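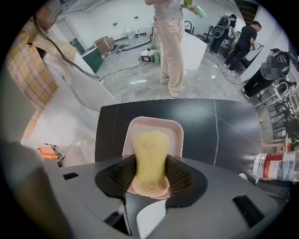
4. Pads and first grip

Applies to the Nistix hand-held gripper, kits shipped from August on. Older kits — use the Bainbridge sheet instead, the pads seat differently.

Before you start: battery out, trigger released. Wash hands, grease on the mesh ruins the grip.

1. Lay out both pads. Left is marked L inside the cup, right is marked R. Don't swap them.
2. Push each pad onto its finger till it clicks. No click, pull it off and start over.
3. Tug each one. Slight wiggle ok. If it slides, replace the clip (bag 3).
4. Battery in. Hold the power button untill the light goes steady.
5. Close on nothing. Pads should meet evenly top to bottom.
6. Now a soft item. Kitchen sponge is best. Stand it on end, close slow, leave the tip sticking out above the pads.
7. Lift, hold for 60 seconds, set down in a tray. Repeat on the other end.

Note: sponge creeps down between the pads? Turn the grip dial up one notch, try again. Still creeping after two notches — pads are worn or dirty.

CAUTION: keep fingers out from between the pads whenever the battery is in. Max closing load is 430 g on soft items, dont go over.

CAUTION: no solvents on the mesh. Warm water only, air dry.

Pad sets are part no. 274, sold in pairs. Order thru the Treltham desk, ask for Janaka Roy or Colin Ashworth. Have your serial handy.

Next: 5. Camera alignment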